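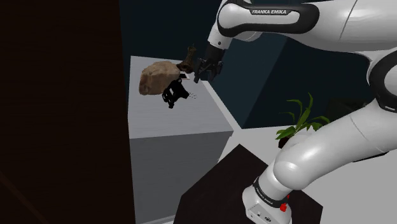
Romside Opens Bottle Return Program to Households in Priltton

PRILLTON ROAD DEPOT, 11 June 2019 - Romside, the regional beverage distributor, today extended its bottle return program to all 3134 households in the Priltton service area. The program had been open only to restaurants and grocery stores.

Residents may bring clean, empty glass bottles to either of two collection points, at the Priltton Road depot and the Bovuleck shopping center. Each account may return up to 40 bottles per visit. Credit is applied to the customer's next bill.

"Our trade customers asked us for a simple way to send glass back, and their neighbors soon asked for the same," said Harpreet Perron, Director of Customer Services at Romside. "We are pleased to offer it to every home we serve."

A trial held in March drew 400 households. Following comments from those taking part, opening hours at Bovuleck have been extended into the evening.

Caps and corks should be removed. Labels may be left on. Window glass, drinking glasses and ceramics cannot be accepted.

Account holders will receive a program card by mail.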